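**Handout zur Sitzung 4: Barrierefreies Bauen – Rampen und Wege**
Kurs von Sneha Tiwari, Stand: 27. Okt. 2018

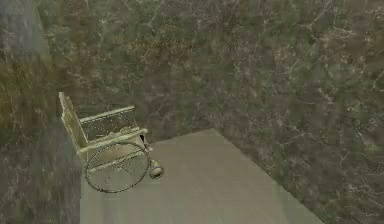

Wie steil darf eine Rampe sein, damit man sie mit dem Rollstuhl allein benutzen kann?

In unserem Kurs rechnen wir mit höchstens 6 Prozent Längsgefälle, also sechs Zentimeter Höhe auf einen Meter Länge. Ein Quergefälle planen wir auf der Rampe nicht.

## 1. Begriffe

- **Längsgefälle:** die Neigung in der Fahrtrichtung, in Prozent
- **Quergefälle:** die Neigung quer zur Fahrtrichtung
- **Podest:** die ebene Fläche am Anfang, am Ende und zwischen zwei Rampenläufen
- **Radabweiser:** eine niedrige Kante an der Seite, an der das Rad nicht vorbeirutscht

Bitte Prozent und Grad nicht verwechseln. 6 Prozent sind ungefähr 3,4 Grad. In den Abgaben vom Mai war dieser Fehler mehrmals zu finden, und er macht die Rampe fast doppelt so steil.

## 2. Die Länge berechnen

Die Formel ist einfach:

> Länge = Höhenunterschied : Gefälle

Beispiel A: Der Eingang liegt 70 cm über dem Gehweg. 70 : 0,06 = 1167 cm, das sind 11,67 m reine Rampenlänge. Ein einzelner Lauf soll aber nicht länger als 6 m sein. Man braucht also zwei Läufe und dazwischen ein Podest von 1,50 m. Die ganze Anlage ist dann 13,17 m lang, noch ohne die Bewegungsflächen oben und unten.

Beispiel B: Höhenunterschied 20 cm. 20 : 0,06 = 333 cm. Hier genügt ein Lauf ohne Zwischenpodest.

Viele rechnen die Länge richtig und zeichnen danach das Podest in die Rampe hinein, statt es dazuzurechnen. Dadurch wird die Neigung wieder zu groß. Die Kontrolle ist schnell gemacht: nur die geneigten Stücke addieren und mit 0,06 multiplizieren. Das Ergebnis muss der Höhenunterschied sein.

## 3. Breite, Handlauf, Oberfläche

Die nutzbare Breite beträgt mindestens 1,20 m. Gemessen wird zwischen den Radabweisern. Handläufe kommen auf beide Seiten, auch wenn an einer Seite schon eine Wand steht. Der Belag soll fest und rutschhemmend sein. Lose Steine oder tiefe Fugen sind ungeeignet, und am unteren Ende darf keine Treppe nach unten anschließen.

## 4. Fallbeispiel Clestero

Das Ärztehaus Clestero hat eine Nebentür, die 66 cm über dem Hof liegt. Das Büro Rathore schlug eine gerade Rampe mit 11 m geneigter Länge vor. Rechnerisch ist das richtig (11 × 0,06 = 0,66), aber der Hof war dafür zu kurz. Bello Eze hat darum eine zweite Variante gezeichnet, mit einer Wendung um 180 Grad. Das Wendepodest braucht mehr Breite – wie viel, bestimmen wir gemeinsam am Plan.

## 5. Aufgaben bis zur nächsten Sitzung

1. Berechnen Sie die Rampe für einen Höhenunterschied von 48 cm, mit allen Podesten.
2. Skizzieren Sie die Variante von Bello Eze im Maßstab 1:50.
3. Messen Sie einen Eingang in Ihrer Umgebung und notieren Sie Höhe, Breite und Belag.

Abgabe auf Papier im Fach 1312, Name bitte auf jedes Blatt.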